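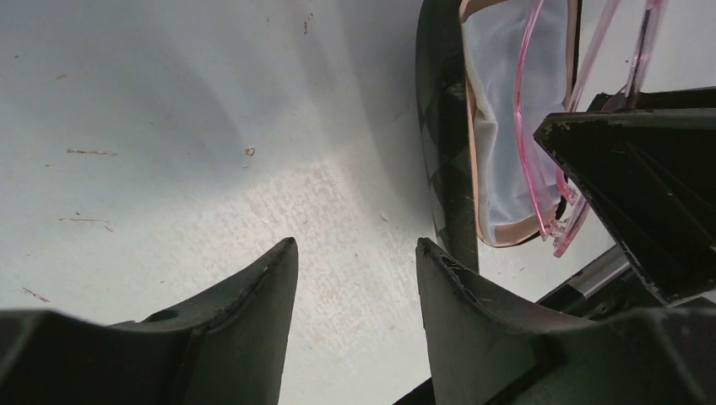 Housekeeping and Materials Handling, Unit 4: Tabletops and Work Surfaces

Course notes by Mikkel Lykkegaard

Reading for this unit: chapter 3 of the Prasance handbook, plus the sheet on cleaning cloths from February.

4.1 What collects on a white top

White matte tops are common in shared rooms and they show everything. Marks fall into two groups for our purposes.

Loose matter: crumbs, chips, flecks, dust, grit. It sits on the surface and comes off with a dry cloth or a soft brush.

Fixed marks: scuffs, streaks and scratches. A streak may be a deposit or it may be damage, and the two look alike from a standing position. Run a fingertip across it. A deposit usually feels slightly raised. A scratch catches the nail.

Look at the top from a low angle with the light on the far side. Shadows hide specks, so move the lamp or move yourself and look again.

4.2 Order of work

Move items off the top before you start. Bags, liners and clear plastic pieces go in a tray, with bags kept apart from rigid parts. Clear and tinted plastic scratches easily, so do not stack it under anything heavy.

Dry pass first. Brush toward one edge and collect the debris. Wiping grit around with a wet cloth makes new scratches.

Damp pass second, with plain water. Fold the cloth in four and turn to a clean face when the first is dirty.

Spot treatment last. Use the mild cleaner on deposits only – leave it for 12 seconds, then wipe. Do not scrub a scratch. Write it on the surface sheet and go on.

4.3 The Brestska rooms

The stock list for the Brestska rooms has 1,324 entries, of which up to 600 are small plastic parts and bags. Ott Kļaviņa keeps the list. If an item has no label, put it in the Bech cabinet, second shelf, and leave a note with the table number.

4.4 For next time

Check one tabletop at home or at work. Draw its outline on squared paper and mark loose matter with a dot and fixed marks with a short line. Do the dry pass, then draw it again on a second sheet. Bring both sheets.

Revised 2019-03-17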